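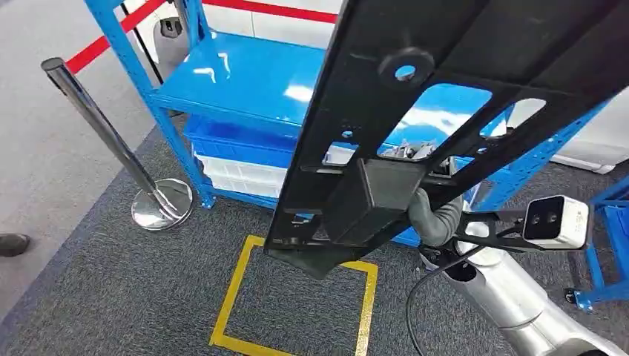 Stop selling me the arm. I mean it. Every pitch for a rental picking robot starts with the arm, how smooth, how many joints, look at it go. The arm is fine. Arms have been fine for years. Ask about the fingers.

Rollis wants 500 a week for theirs, Zandell a bit less if you sign through February. Kastovham won't quote until you've sat thru a call. Three brochures, and the grip gets one line in each. "Handles a wide range of items." Great. Which ones?

Because a small warehouse is not a box of identical boxes. Ours has 231 part numbers, and half of them are awkward. Big molded panels full of holes and ribs, nowhere flat to grab. Then thin stuff that folds up as soon as you squeeze. Same shift, same shelf sometimes.
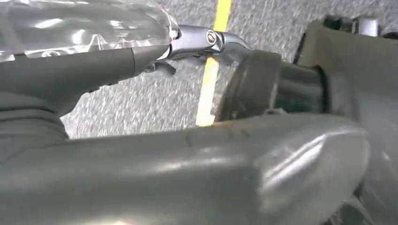 Clear plastic is my test now. Soft fingers, hard fingers, suction, don't care, show me something clear and crumpled and then show me a big stiff part right after, no tool change. If the sales guy says "we have a different end effector for that," add it to the bill. And add the time to swap it, wich is never in the brochure either.

Yeom at least puts spare finger pads on the price list. 80 for a set of 2. Steep. But I'd take a steep number over a blank, and a company that prices the wear parts has at least admitted they wear.

What I want is dull. A rental contract with a list of objects on it. Ours, not theirs. Fails on the list, money back for that week. So far no takers. Until somebody signs one I'm keeping the carts and the people who push them, and the demo invites can go in the junk folder.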